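What should I eat before a Saturday morning match?

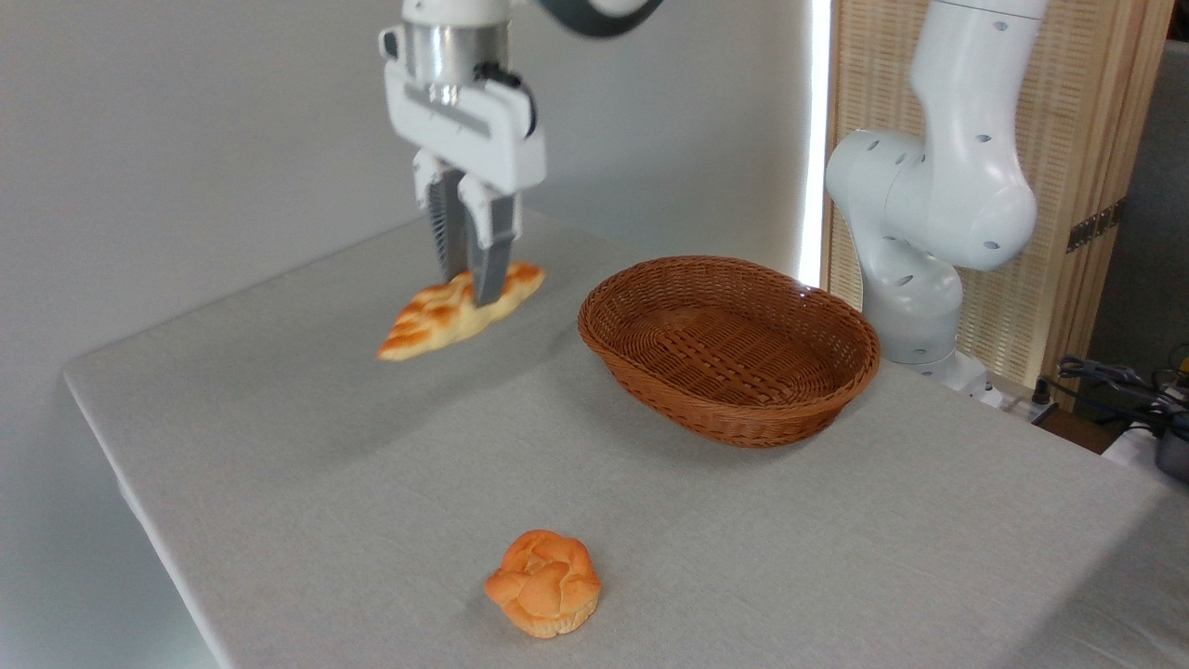

A plaited loaf, golden brown on top

I've just started playing left back for Kultow reserves and kick-off is always at ten. If I have a proper breakfast I feel sick by half-time, and if I skip it my legs go. What do the rest of you have, and how long before?
Sofia Sampaio, January 16, 2002

2 replies

Armindo Neves wrote:
I played at that hour for 7 seasons with Prolham and went through the same thing! Get up earlier than you want to, have white toast with jam or a bit of sweet bread, and be finished two hours before the whistle. No butter, no bacon — save that for after. I also take a banana in my bag and eat half in the changing room. And have a decent tea on the Friday, pasta or spuds, that's what gets you through the last twenty minutes. Try it on a training day first though, don't go testing it against Bettencourt away.

Laurinda Marinho wrote:
black coffee and four jelly babies, never failed me. mind you I'm in goal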